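Public laboratories that train robot arms should publish their failed attempts along with their successful ones. The Savach program released 300 simulated episodes in July and withheld 69 in which the gripper missed its target. Its coordinator, Märta Öberg, has defended that choice as a matter of quality. The policy deserves review. A learning system shown only clean work has no record of how a poor approach is corrected.
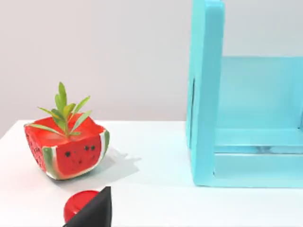 Should failed attempts be labeled by hand? A trained reviewer should label them, and a second reviewer should check any disputed case before release.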